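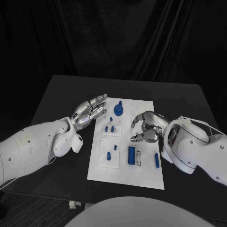 Bradley Ellwood

Progress report to the Tuominen fund, second period
21 January 2019

Summary

The peg board work at Clarnimgate is on plan, with one item late. We set out to collect 300 complete remote-controlled runs of the board task by the close of this period and we have them. The first round of training has started. The force readings we said we would deliver with the runs are not ready, and the reason is given further down.

What the operators do

The task has stayed as it was written in the proposal. A white board sits on a dark table with a set of blue parts and white plates and holders. The operator wears a headset and a pair of gloves, sees what the robot's head camera sees, and moves both arms and hands from the next room. A run is one full pass through the parts, from the first pick to the last placement. Anything abandoned partway is kept in a separate folder and does not count toward the total.

We had planned to fix the order of the parts. After the first sessions we dropped that. Operators who were told to work left to right kept crossing one arm over the other, and the arms would stop when they came too close. They now choose their own order and say it out loud as they go, and the audio is saved with the run. Typing up the audio has taken more hours than we budgeted, but the labels are better than the ones we were adding afterward by watching video.

Plates and loose parts are moved between runs so that the model does not simply learn one layout. The person resetting the board follows a printed card. There are 26 cards. Early on people skipped the ones they found awkward, and those layouts were thin in the data, so the cards are now drawn by the scheduling program.

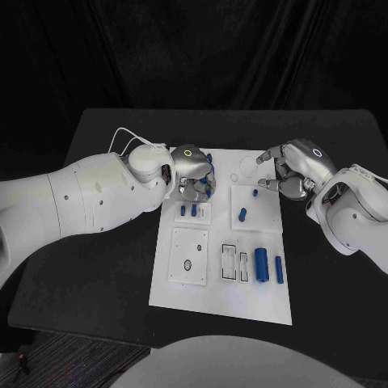 Photo: Clarnimgate Robotics Lab

Operator training

A new operator needs a good deal of practice before the runs are usable. The usual trouble is the fingers. People close the glove hard on a thin peg, as they would with their own hand when they can't feel anything, and the peg turns in the grip and goes in crooked or not at all. We now start everyone on the thick cylinders and hold back the small pegs until the grip looks relaxed. This was suggested by the operators themselves.

Session length was cut as well. Tired operators overshoot, and the model picks up the overshoot along with everything else. We saw this in a trial model trained on late-session runs only: it carried parts past the target and came back, every time, the way a tired person does.

Hand guiding

The proposal also called for runs taught by taking hold of the arm and moving it through the motion. We did a small set of these. For arm paths the method is quick and people learn it right away. For the fingers it is poor. One person can't pose the fingers and hold the wrist steady together, and with two people around the table the head camera mostly records sleeves. We recommend keeping hand guiding for coarse arm moves and using remote control for the placements. The set has been kept and will be handed over with the rest.

Faults and lost time

The left hand was out of service for part of the period with a worn finger tendon. Trernent supplied the replacement and we fitted it here. We have since put a spare on the shelf -- it was not in the original budget, and was paid for out of the travel line.

The delay in the remote link was the other problem. When the building network was busy the hands lagged enough for operators to notice, and they began moving in short jabs and waiting. We ran a dedicated cable between the two rooms and the complaints stopped. Runs recorded with the bad delay are marked and have been left out of training.

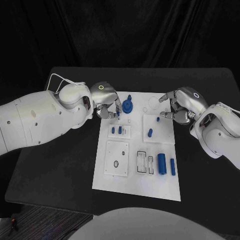 Force readings are the late item. The fingertip sensors drift as the hands warm up, and the correction we were using made some of the contact data worse. The raw values are saved for every run, so nothing has to be collected again, but we don't want to hand over numbers we would have to withdraw. We ask to move this delivery to February.

Next period

Training will continue on the full set. The Nivesville group will run the same board with their own operators, and we will compare the two sets before mixing them. Spending to date is within the approved total. The detailed sheet has been sent separately.

Filed under: Project Reports, Teleoperation, Learning from Demonstration

Comments (3)

mkessel_lab
Are the abandoned runs going to be released too? We would use them. Failures are hard to come by.

Bradley Ellwood
Yes, in their own folder, with the audio where we have it.

tdr
The bit about tired operators matches what we found. We put in a forced break and it helped more than any filtering did.

We use cookies to keep this site working and to count visits. By continuing to browse you agree to our use of cookies. Accept | Settings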